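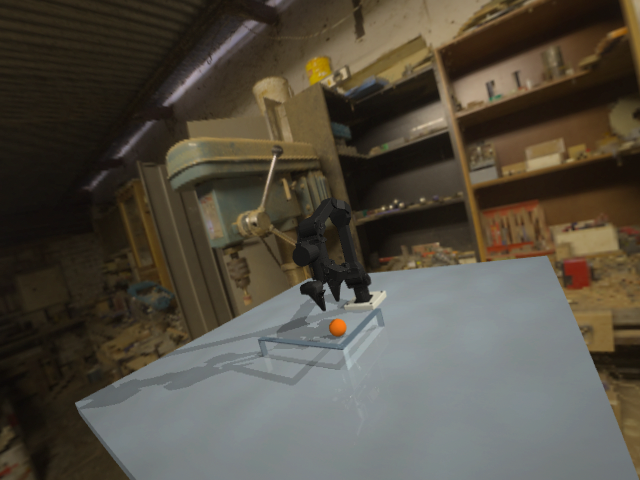

Skedeter Bench Arm: Setup and Care

The Skedeter is our small articulated arm for light pick and place work, and if you have just bought one, welcome! It comes on its own flat base plate with the two-finger gripper already fitted, so most people have it moving the same morning it arrives (a coffee helps, and so does a second pair of hands for the lifting).

Give it a good solid table with room to swing. We like to see the base plate near one edge and the work kept on the gripper side, the way our orange practice ball sits on its low glass platform. The ball and platform are sold as the Vatum starter set – a clear platform takes a little getting used to, but it teaches you to set your heights with care.

First power-up

Clear the table, switch on at the controller and let the arm find its home position before you touch the pendant. Then open the gripper and bring the fingers down over the ball at the slowest speed. Stop well short of the glass, save that height as your approach point, and only then work down to the pick height. Repeat the move 9 times at slow speed before you go any faster. It feels like a lot, but we have all been glad of it.

Looking after the fingers

The fingers are pointed and do not forgive a knock. Wipe them with a dry cloth at the end of the day and check that the mounting screws are snug. After every 100 hours of running, take the fingers off, clean the slides and put on a thin smear of Witkowska grease. Too much only gathers dust, especially if your arm shares a shop with a drill press.

If a finger does get bent, please don't try to straighten it. Spare pairs are kept in stock, and swapping them takes three screws and a few quiet minutes. Teach your pick height again afterward.

Price and ordering

Arm, base plate, gripper and controller: $1,239
Vatum starter set: sold separately

Questions about setup go to Amancay Arancibia at the Drirura service desk, who is happy to talk you through it by phone.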